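4. Preparación y desarrollo de la entrevista de práctica

Esta sección se dirige a las personas que utilizan el Cuaderno Marow en su modalidad de pareja. Antes de comenzar, compruebe que ambos participantes han completado la ficha de objetivos de la sección 3.

4.1 Antes de la sesión

1. Designe a un entrevistador y a un candidato. Los papeles se intercambiarán en la segunda ronda.
2. Elija una oferta de trabajo de la carpeta Tarport. Las ofertas de nivel inicial llevan el código 64; las de mandos intermedios, el código 500.
3. El candidato redacta una presentación personal de dos minutos y la lee en voz alta una vez.
4. El entrevistador selecciona cinco preguntas de la lista y las ordena de la más general a la más concreta.

Nota: no se recomienda memorizar la presentación palabra por palabra. Bastan tres o cuatro ideas anotadas en una tarjeta.

4.2 Durante la sesión

5. Inicie el cronómetro cuando el candidato salude. La ronda dura quince minutos.
6. Formule cada pregunta una sola vez. Si el candidato pide una aclaración, reformúlela sin añadir pistas sobre la respuesta esperada.
7. Respete los silencios. Una pausa de hasta diez segundos se considera normal y no se anota.
8. Registre en la hoja de observación el volumen de la voz, el ritmo y las muletillas – sin interrumpir en ningún caso.

Precaución: el entrevistador no formulará preguntas sobre salud, creencias, situación familiar u otros asuntos privados, ni siquiera a modo de ensayo.

4.3 Comentarios al finalizar

9. El candidato habla primero y señala un momento con el que haya quedado satisfecho y otro que desee repetir.
10. El entrevistador lee sus anotaciones y se refiere siempre a respuestas concretas, nunca al carácter de la persona.
11. Acuerden una única mejora para la ronda siguiente y escríbanla en la casilla inferior de la hoja.

Nota: el modelo de hoja de observación fue revisado por Dilek Taşdemir el 29 de febrero de 2020. Las versiones anteriores no incluyen la casilla de mejora y deben retirarse.

Si la sesión se interrumpe antes de completar el paso 8, anule la ronda y empiece de nuevo con otra oferta. Las hojas incompletas no se archivan.

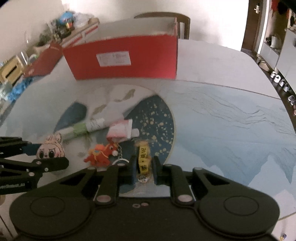
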